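The Great Sorting of Dultside

Dultside used to have one trash can per house and a clear conscience. Then the town signed up with Hourani, the hauler out of Plirnavthorpe, and every kitchen got a 26-page guide to what goes where. Yogurt lids alone take up a page and a half.

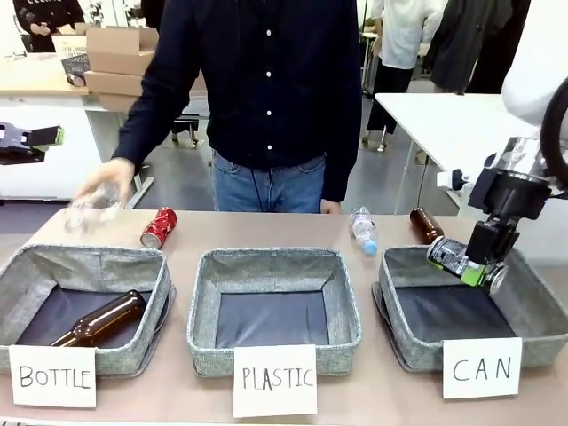
Over in Bavby they gave up by March, one reader writes, and now the whole street drives its jars to a cousin's place after dark. Her own household has held three meetings on the pizza box.

Hourani charges $10 for a spoiled load and sent out 117 of those bills last winter. Mine was for a peanut butter jar. I had washed it twice, and the dog had gone over it before that.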